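4.2 Loss of grip during dishwashing

The most frequent fault in the Loltstead kitchen trials was a loss of grip on the sponge. The dishwashing task uses two arms. One holds a bowl under the faucet and the other scrubs it. Of 3538 logged scrub strokes, 60 ended with the controller reporting a firm hold while the sponge had slipped or turned between the fingers. The operator on duty stopped the run in each case, and the stroke was marked by hand in the log.

The fault has a simple form. Finger width is read at the motor, and the hold check passes when the width stays above a fixed limit. A soft object squeezed near its edge can satisfy this limit with very little material between the fingers. The check was written for rigid cups and was carried over to the sponge without change -- an oversight on our part.

Figure 2. Dishwashing task, two views.
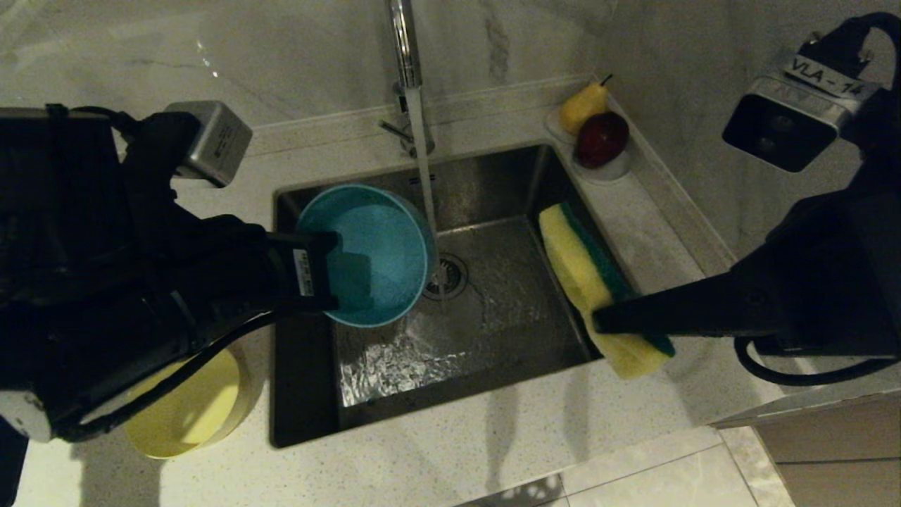 Contact with the sink wall made the fault harder to detect. The hold check treats any steady resistance at the fingers as evidence of a grasp, and a fixed surface supplies steady resistance whether or not the grasp is sound. With the sponge upright against the right inner wall of the basin and the gripper jaw pressing on it, as in the first view of Figure 2, part of the measured load comes from the wall. The arm holding the bowl has no such support. The teal bowl is tilted beside the water stream and is held by the gripper alone, so a slip on that side shows up in the load signal at once. We found no false hold reports for the bowl arm in the same log.

A second factor was the place at which the sponge was gripped. The planner selects a grasp point from the outline of the object at pickup and does not revise it. A sponge that bends after pickup keeps its old grasp point in the planner, and the error is carried into every later stroke. Marras reviewed the 60 marked strokes and found that most began with a grasp near a corner or along a short edge.

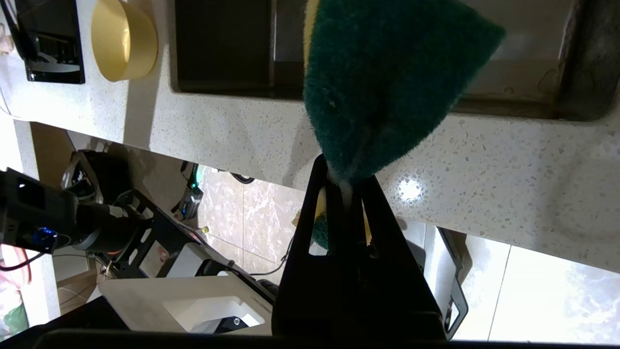

The safety effect was minor in these trials but should not be ignored. When the sponge turned, the controller kept driving the arm along the planned path at full scrub force, and a bare finger could then reach the bowl or the sink. On 2 occasions the force limit tripped and the arm stopped. On the others it did not trip, and the only protection was the operator.

Two changes were made before the second set of trials. The width check was replaced with a check on the change in width over the stroke, and the arm now lifts clear of any surface for 1000 ms after each pickup so that the load can be read without outside contact. The force limit was also lowered for strokes near the basin wall. These changes add time to every cycle -- a cost we accept for now. The results are given in Section 5.

Related items
Makori gripper: notes on finger wear
Wet surfaces and force limits in the Ratham test kitchen
Fluvthorpe trials, May report

Reader comments

Gualtiero Amato, 25/08/2018
Was the lift after pickup tested with a soaked sponge? The added weight could shift the load reading enough to fail a good grasp.

Samuele Marras
Only with a damp one. The threshold is set per object, so it can be raised, but we have no data for the soaked case.

Gualtiero Amato
Thanks. Please also state the old width limit in the text. I could not find it in Section 3.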